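Zweiarmplatz, Blatt 6: Bevor sich etwas bewegt

Liebe Teilnehmerinnen und Teilnehmer, bevor wir im Praktikum das Umlegen von Obst üben, bitte ich Sie, sich für den Aufbau wirklich Zeit zu nehmen. Ziehen Sie das Tuch so glatt, wie es eben geht — kleine Wellen dürfen bleiben — und halten Sie beide Greifer frei von Schalen und Körben.

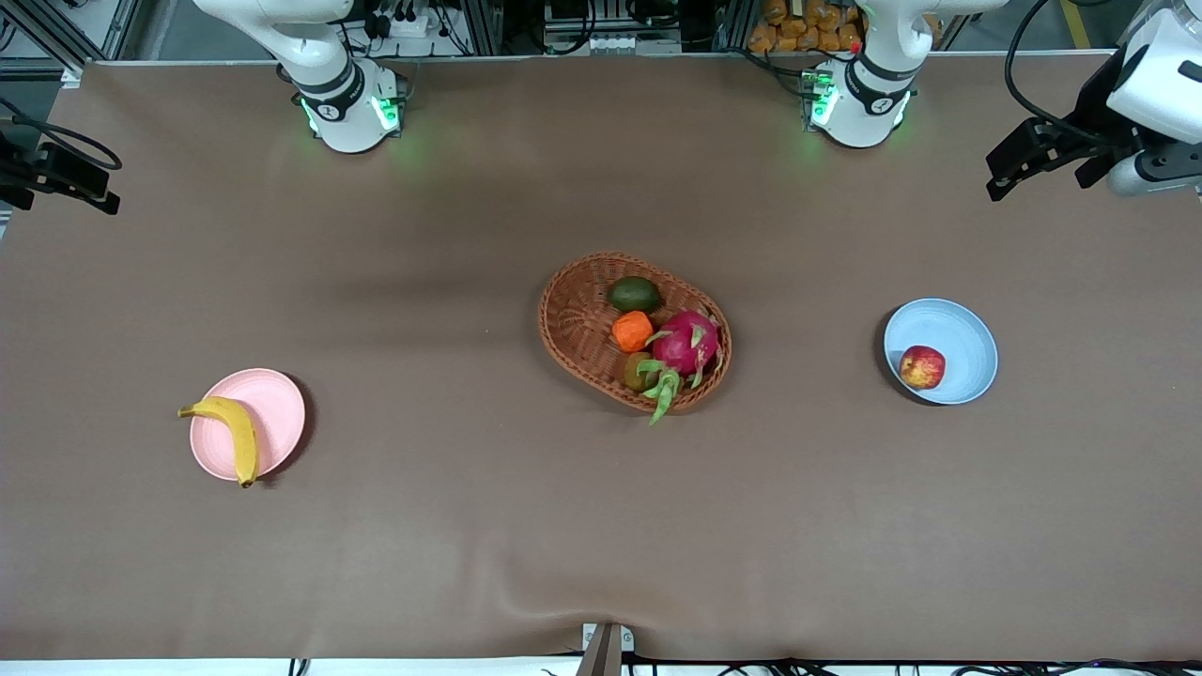

Solange die Arme eingeschaltet sind, greift niemand über den Tisch, auch nicht für eine weggerollte Kiwi. Beim Einrichten gilt bei uns als Obergrenze 200 mm/s, und eine Person bleibt immer am Not-Halt.

Fragen gern an Maëlys Sabatier.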